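2023年8月4日
報道関係各位
株式会社Plondari

Plondari、手持ちグリッパーによる作業データ収録の社内基準を改訂し「Zuser収録実施基準 第2版」として公開
両手作業における把持・マーカー管理・配線・記録様式の要件を統一

株式会社Plondari(以下、当社)は、ロボットの動作学習に用いる作業データの収録手順を定めた「Zuser収録実施基準 第2版」(以下、本基準)を公開しました。本基準は、作業者が左右の手に持ったグリッパーで物体を扱う収録を対象とし、収録区域の準備、機材の装着、作業の開始と終了の判定、記録の保存までを規定します。第1版は社内文書として本年1月に運用を開始したもので、今回の改訂にあたり、外部の収録事業者が単独で参照できる構成に改めました。

改訂の背景

当社では第1版の運用期間中に2,778件の収録記録を点検しました。このうち381件に、後工程での再確認を要する事項が認められました。内訳で最も多かったのは、手先位置の推定に使用するマーカーが、腕または対象物によって遮られた状態が継続した記録です。次いで、開始姿勢の不統一、対象物の名称の表記揺れ、グリッパー開度の基準点を取得していない記録が続きます。

第1版ではマーカーの視認性について「十分に確保すること」とのみ記載しており、判定が点検者に委ねられていました。同一の記録に対して拠点間で合否が分かれる事例もあり、第2版では判定条件を時間と状態によって記述しています。また、布製品や綿入りの製品など、把持によって形状が変わる対象物については、剛体と同じ条件を適用していたため、条項を分離しました。

本基準の構成

本基準は本文6章と附属書で構成します。各章の概要は次のとおりです。

第1章 適用範囲および用語
手持ちグリッパーを用いた両手作業の収録に適用する。遠隔操作による収録、および据置型アームによる自律動作の記録には適用しない。「試行」は開始姿勢から終了姿勢までの一続きの動作を、「区間」は試行内で把持状態が変わらない範囲を指す。第1版で混用されていた「作業」「タスク」「エピソード」の各語は「試行」に統一する。

第2章 収録区域
作業者の腕の可動範囲と対象物の配置範囲を合わせて収録区域とする。区域の境界は収録計画書の平面図に記入する。区域内に置かれる家具、収納容器その他の物品は、作業対象であるか背景であるかを区別して登録する。背景物の移動は試行の合間に限り、移動後は区域番号の枝番を更新する。照明については、床面および透明容器の反射を事前に確認し、反射がマーカーの検出に影響する場合は光源または容器の向きを調整する。

第3章 機材の装着および点検
グリッパーは左右を識別できる管理番号を付し、収録開始前に全閉および全開の位置を記録する。マーカーの各面は汚れ、剥がれ、反りを点検する。剥がれのある面を補修した場合は、外部パラメーターの確認を再度行う。グリッパーに接続するケーブルは前腕に沿わせて通し、肘の屈伸時に張力が生じない余長を確保する。固定具は関節部を避けて取り付ける。

第4章 試行の実施
開始姿勢では左右の指先を対象物から離し、双方のマーカーが検出された状態を2秒間維持する。終了姿勢も同様とする。試行中に把持をやり直した場合、再把持が作業計画で許容されているときは継続し、許容されていないときは中止の符号を付して記録を残す。中止した試行を削除してはならない。収録の立会者が区域内に入った場合は、入場の時刻を備考欄に記入する。

第5章 変形する対象物の取扱い
綿入りの製品、衣類、袋状の製品を「変形対象物」と定義する。変形対象物では、指先が素材に沈み込むことにより、開度の値のみから接触の有無を判定することが難しい。このため、把持の開始は、両指が対象物の表面に接した時点とし、開度が一定となった時点を別の属性として記録する。対象物を重ねて配置する場合は、上下の順序を登録し、下側の対象物が動いたときはその区間に印を付ける。縫い付けタグ、紐、耳などの突出部を把持する試行と、本体を把持する試行は、別の作業計画として扱う。

第6章 記録、点検および保存
記録の点検は、収録した作業者以外の者が行う。点検者は、マーカーの連続遮蔽、時刻同期、名称、把持区間の境界を確認し、結果を所定の様式に記入する。不合格の記録は理由の符号とともに保存し、学習用の集合から分離する。1つの集合に収める試行は最大2,000件とし、これを超える場合は集合を分割して版番号を個別に付す。

附属書には、収録計画書の様式、始業点検表、対象物名称の付与規則、および不合格理由の符号表を収録しています。符号表は第1版のものと互換性があり、既存の記録を変換する必要はありません。

第1版からの主な変更点

・マーカー遮蔽の判定条件を、検出が途切れた時間と区間の種別の組合せにより規定
・変形対象物に関する章を新設
・ケーブルの経路および余長に関する要求事項を追加
・中止した試行の保存を義務化
・背景物の登録を任意から必須に変更
・点検者と作業者の兼務を禁止
・用語「試行」「区間」の定義を追加し、旧用語との対応表を附属書に掲載

適用および移行措置

当社の収録拠点では、公開日以降に作成する収録計画書から第2版を適用します。公開日前に承認された計画書に基づく収録は、計画書の有効期間が終了するまで第1版によることができます。この場合も、第3章の始業点検と第6章の点検者に関する規定は第2版に従います。

共同で収録を実施しているWunderlichおよびCavbyの両社とは、本基準の条項のうち第4章から第6章までを共通の受入条件とすることで合意しました。Wunderlichは対象物の名称付与規則、Cavbyは点検結果の様式について、それぞれ改訂案の確認を担当しています。両社の拠点で使用する機材は当社のものと一部異なるため、第3章については機材ごとの補足文書を別途作成します。

本基準は、収録物の品質と手順の再現性を目的とする文書であり、機械の安全に関する法令または規格への適合を示すものではありません。収録を行う事業者は、適用される法令および自社の安全衛生規程を別途確認してください。

文書の入手方法

本基準の本文および附属書は、当社の技術文書窓口に申請することで入手できます。費用は発生しません。社内利用を目的とした複製は認めますが、条項を変更して配布する場合は、変更箇所を明示し、文書名から「Zuser」の表記を除いてください。条項に対する意見は、章番号、該当箇所、提案する文言を記載のうえ、同窓口で受け付けます。

本件に関する問い合わせ先
株式会社Plondari 技術文書窓口

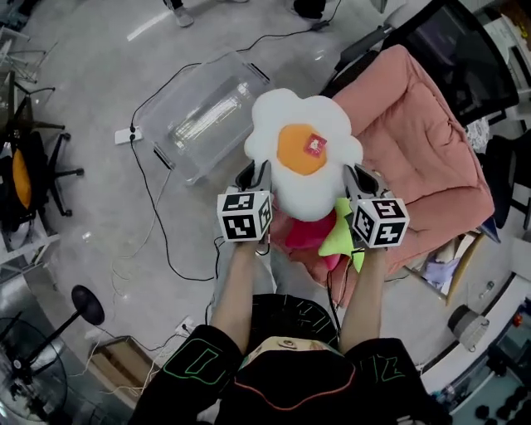
第5章の運用では、把持位置の記述を対象物の部位名に基づいて行います。部位名は附属書の名称付与規則に従い、色のみによる記述は避け、形状または機能を表す語を併記します。目玉焼き形のぬいぐるみクッションを左右のグリッパーで挟む作業であれば、白い外縁部、中央の黄身部、黄身部に付いた赤いタグをそれぞれ独立した部位として登録し、指が当たる外縁部を把持部位の欄に記入します。マーカーについては、左右のグリッパーに取り付けた白い立方体ごとに検出状態を記録し、片側の値で他方を補完することは認めません。クッションの下に別のぬいぐるみ製品がある配置は、第5章の重ね置きに該当するものとして上下の順序を記入します。部位名の追加を希望する場合は、既存の名称との重複を確認したうえで、対象物の登録番号を添えて申請してください。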